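Category: Student Projects > Search & Rescue, Mapping
Last updated: November
Reading time: 4 min

When I picked crowdsourced map tracing for my final-year project, I thought the hard part would be finding people. I was wrong about that. Getting them in was easy (I put one post on the course forum and Tài Đặng told his entire climbing club), and the hard part was working out what to do with all the things they marked!

A quick bit of background. Arley Fell is a lumpy stretch of moorland with old quarry tracks all over it, and the local team's paper maps leave most of them out. Lost walkers follow tracks. So if you know where the tracks are before the phone rings, you know where to send people first. My question was whether ordinary people at home, with no training beyond one page of instructions, could trace those tracks from aerial photos well enough to be useful.

I cut the photos into 931 square tiles and loaded them into Drurar, a free tracing tool that one of last year's students built. Every tile went to more than one person, because I wanted to see how often they agreed. In the end 155 people took part, and between them they drew 1,775 separate lines. I had hoped for half that.

My supervisor, Pierina Ferri, made me write the instructions out again after the pilot, and she was right to. My first version said "mark any path", and people marked sheep trods, stream beds, walls and in one case the shadow of a pylon line. The second version had three sample tiles with the right answers drawn on, and a short list of things to leave alone. Agreement between tracers went up straight away - I should have done it like that from the start. 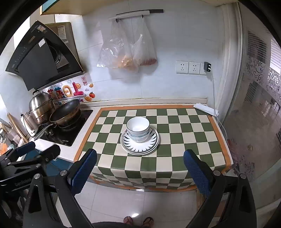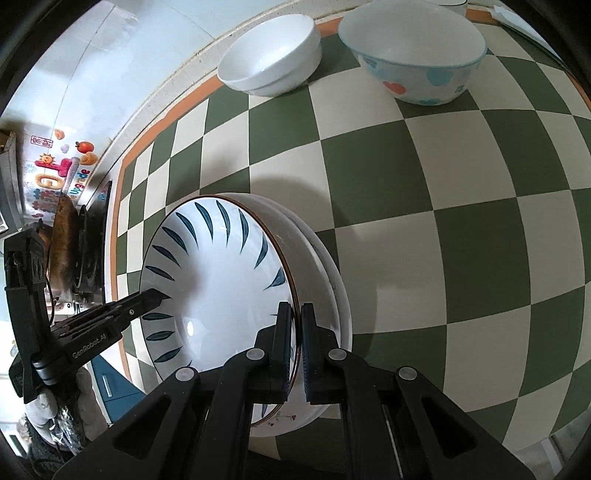
Bowls and grippers, both pictures.

Checking the lines was the bit I liked best. Erick Mfaume and I walked the north side of the fell with a handheld GPS over two very damp afternoons. We couldn't do the whole area, so I picked 6 sections where the tracers agreed and a few where they were all over the place. Where they agreed, there was nearly always a real track under our boots, although one turned out to be a drainage ditch with ideas above its station. Where they disagreed it was usually bracken. Bracken is a menace from the air and not much better from the ground.

The worst muddle was the Stalska plantation on the east edge. The photos were taken before some of the trees were felled, so the tracers drew neat forestry rides that have since been churned up by machinery. That isn't their fault, it's mine for not checking the age of the photos. If anyone carries this project on, please ask about that first. I lost almost a fortnight to it.

I also tried scoring people by how often they matched everyone else, using a script called Virág that Osvaldo Sorrentino lent me. It was good at spotting the careless ones, but it was unfair to a couple of people who were careful and simply saw more than the rest. One of them found a faint zigzag up from the quarry that all the others had missed, and Erick and I walked it, and it's there. So I stopped throwing out the odd ones and put them in a separate "have a look" pile.

I showed the finished map to Ottavio Fabbri, who has been on plenty of call-outs, and his main complaint was the colours. He wanted the tracks thicker and the contour lines fainter so it could be read by head torch. I've changed both. He also asked for the gates and stiles, which I hadn't collected at all, so those are on the list for the spring along with the south side of the fell.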